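Odard to end solvent-based box coating at Rovstead plant

Packaging supplier Odard will stop using solvent-based coatings on its rigid gift and retail boxes and move the full range to a water-based system, the company told customers in a notice this week. The change applies to all box sizes made at its Rovstead plant. Folding cartons, which are coated on a separate line, are not affected.

The new coating is supplied by Sastach and is applied in two thin passes instead of one. Odard said drying time per sheet rises by nine seconds, and that line speed will drop from 3000 to 2633 sheets an hour until a second drying tunnel is fitted. The tunnel is due in March.

Hemi Dunstan, production manager at Rovstead, said the slower rate had been built into delivery schedules. "Standard orders will ship on the current lead time," Dunstan said. "Large seasonal orders need to be placed earlier than last year, and we have written to those accounts separately."

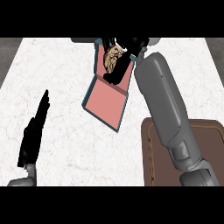

Rovstead, December 2008 – Trial runs of the water-based coating began on the plant's smaller press and were later moved to the main line. Sheets were checked for adhesion, rub resistance and curl. Odard reported no loss of adhesion on coated board. Rub resistance on dark shades was lower in the first trials and was corrected by raising the wax content of the second pass.

Curl was the harder problem. Water-based coatings add moisture to one face of the board, and the sheet bends as it dries. The plant now conditions board in the press hall for 20 hours before coating and stores coated sheets under weight before they go to the cutting tables. Sheets that are wrapped over a rigid shell are less sensitive, as the glue line holds them flat, but lids with shallow sides still showed lifting at the corners. The corner fold on those lids has been redrawn.

Customers who match box color to other printed material are advised to request new samples. The water-based finish has a slightly lower gloss, and pale shades can read warmer under store lighting. Existing color references remain valid for reorders from stock but should not be used to approve new production.

El Idrissi, which distributes Odard boxes to confectionery and stationery shops, said it would sell through its remaining solvent-coated stock before taking the new product. The two finishes will not be mixed within a single carton, and outer labels will carry a W after the item code to mark the water-based version.

List prices are unchanged for standard sizes. Custom sizes will be quoted individually – the extra pass adds cost on short runs – and open quotations will be honored until they expire. Sample sets can be ordered through the Rovstead sales office.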